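Fourth month with the arm on the dish bench at Codcombe. A few notes for people who asked.

It does plates. Plates used to be Manolis Chatzigeorgiou's whole morning, 3,000 on a heavy day.
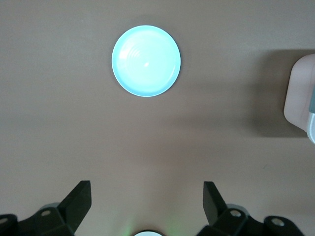
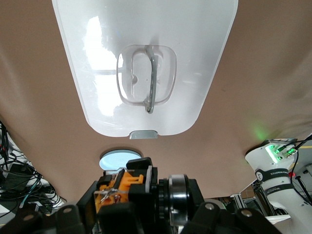
Manolis kept his hours and his rate. He now sets up the runs and signs off on the stops. We had 23 stops last week, most of them before lunch.

His wrists are better. He says the day is longer, with less talking in it. Two people moved over to packing and one of them wants to come back.

Training was 40 hours, paid. Next review is in November. I'll post the numbers then.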